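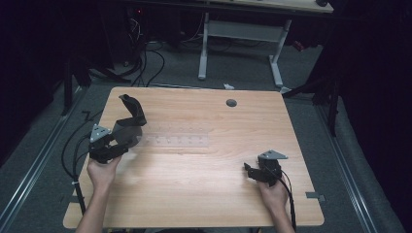 Tips for Teaching a Robot a Bench Task by Hand

7 min read

These notes cover recording small tabletop jobs with hand-held grippers: picking up, turning over, passing from one hand to the other, putting into a pouch or onto a mark. Most of them apply to a leader arm or a joystick too, and there is a section on remote control further down. They were put together by Birutė Lill from what the people on the Plonda bench had written on the wall over the winter, with additions by Jalen Pettigrew. Last gone over on 2nd May.

Setting up the table

Use a table with nothing on it that the task doesn't need. Pens, tape rolls and coffee go on the second desk. If a thing sits in view for half the recordings and is gone for the other half, the model may learn something about it that you didn't intend.

Mark where the table goes. Small tabs of tape at the edges near the front corners work well, and gray tape shows less than white. Put matching marks on the floor where the legs stand. Check both at the start of a session and again after lunch, when somebody will have leaned on it.

A plain top with a little grain is fine. Glossy white is not, because the ceiling lights come back off it. If you can't change the top, lay a matte desk mat over it and tape the mat down on all sides.

Grommet holes swallow small parts. Push a plug in, or keep the task on the other side of the table. Don't cover the hole with paper halfway through a set. Either it is covered for all of them or for none.

Close the curtains before you start and leave them closed. Daylight moves across a table faster than you would think, and in August we threw out most of an afternoon's work for that reason.

Cables

Every hand-held gripper we use has a cable, and the cable causes more spoiled takes than the gripper does. Run each one down its own side of the table. The left cable stays left, the right cable stays right, and they don't cross in front of you.

Fix the cable to the gripper body with a small tie, snug but not biting, and leave enough slack beyond it that you can turn your wrist all the way over. To test the slack, reach to the far edge of the table, then to the near corner on the opposite side. If you feel a tug at either place, let out more.

Cable on the floor behind the table can be as ugly as it likes, as long as feet don't go there. Cable on the floor beside your chair should be taped.

When a take goes strange and you can't see why, look at the plugs first. A plug that has backed out a little will drop readings without stopping the recording.

Holding the grippers

Pick them up the same way each time. Tarmo Vanags puts a dab of nail polish on the handle where his index finger should rest, and the rest of us have copied him.

Keep the marker plates clear. If your gripper carries a flat plate or bracket on top for tracking, that plate has to be seen, so no sleeve over it, no thumb on it, and no rolling your hand so far that it faces the floor for long. Push your sleeves above the elbow. Take off watches and loose bracelets.

Wipe the plates with a dry cloth at the start of the day. Fingerprints dull them. Don't use glass cleaner on a printed marker.

Check the screws on the plate with your fingers. A plate that has turned a hair on its mount gives you a whole set of recordings where the hand is slightly somewhere it isn't. You won't see this while recording. You will see it when the robot reaches for a part and closes beside it.

Work with your elbows off the table. It is tiring for the first hour and then you get used to it. Resting an elbow makes your wrist do all the travel, and a robot arm can't always bend the way your wrist just did.

Doing the task

Go slower than you would with your fingers, but keep moving. Long pauses in mid-air teach pausing. If you have to think, think with both grippers in their starting position and then begin again.

Start every take from the same place and end every take at the same place. Ours are the two front corners. The part in between can vary, and should.

Move one hand at a time when the job allows it. When it needs both, let one hold and the other work. Two hands working at once looks quick, but such takes are hard to learn from and harder to fix.

Close the jaws all the way onto the thing and wait for a breath before lifting. With hard parts you will feel the stop in the trigger. With cloth you won't, so look at the fingers instead.

If you drop something, there are two choices. When it lands within reach and the right way up, pick it up again and carry on; a few recoveries in the set are useful. When it goes on the floor, stop and discard the take. Don't reach down with the gripper, and don't put the gripper down to use your hand while it is still recording.

Soft things

Pouches, socks, gloves and bags need their own approach. Grip at a seam or an edge, where there is something for the jaws to close on. Pinching the middle of a panel works one time and slides off the next.

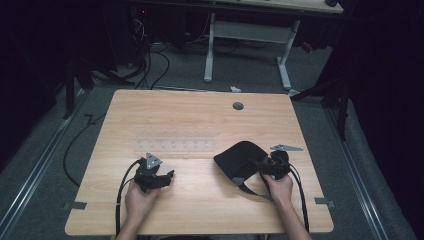
Straps are a nuisance. Decide before you begin whether the strap is part of the task. If it is, vary where it lies. If it isn't, tuck it under and do so for every take. A strap that hangs over the table edge will sooner or later catch on a cable.

Give a soft thing a shake and a drop between takes so that it never starts in the same shape twice. Pramila Chaturvedi tosses hers from shoulder height and uses it wherever it lands, provided that is on the table. Dark fabric against dark gripper fingers is hard to make out on the recording, so for practice runs choose a lighter item and change to the dark one once your hands know the job.

Clear and shiny things

Clear acrylic nearly disappears on a pale table. The camera may only get an edge or a row of holes. Lay it with its long side across the table so that the longest edge is in view, and turn the lamp until the edge catches some light. If it still can't be seen on the screen from where you sit, swap the mat for a darker one.

Peel off the protective film, or leave it on, but keep all your strips the same.

Lifting a flat strip from a flat table is awkward with wide fingers. Slide it until one end hangs over the edge and take it from there. A thin rubber pad on the lower finger helps too. Bicycle inner tube, cut to size and stuck on with double-sided tape, has outlasted the pads that came with our Navickas fingers.

Working by remote control

If you are driving the arm from another desk with a Bado handset or a leader arm, set the speed limit low on the first day and leave it there. People turn it up because it feels sluggish. It feels less sluggish after 4 hours of practice.

Sit so that you face the way the robot faces. Sitting opposite means left is right, and you will get that wrong at the worst moment.

Use the camera view you are recording, and only that one. If you peek over the screen at the real table, you are using information the robot won't have.

Keep the stop button under your free hand. Test it before the first take of each session.

Keeping track

Watch one recording out of every set from start to finish before you make more. It takes 2 minutes and has saved us whole days. Look for plates out of view, a cable crossing the work, and your own head.

Note the bad takes when they happen. Write the number and one or two words: "dropped," "slipped," "cable." You won't remember later.

Change hands or change tasks when you notice yourself getting sloppy. Maarja Toom once recorded 900 takes of a single pick for the Andeo trial, and when she went back through them the last ones were all done with the same lazy swing of the right arm. The robot learned the swing very well.

Putting away

Hang the grippers up by the body. Hanging them by the cable loosens the plug. Leave the jaws slightly open so the spring isn't under load overnight.

Coil the cables in wide loops and keep the two apart, or you will spend the first part of the morning untangling them. Leave the table on its marks, and cover the camera lens with its cap.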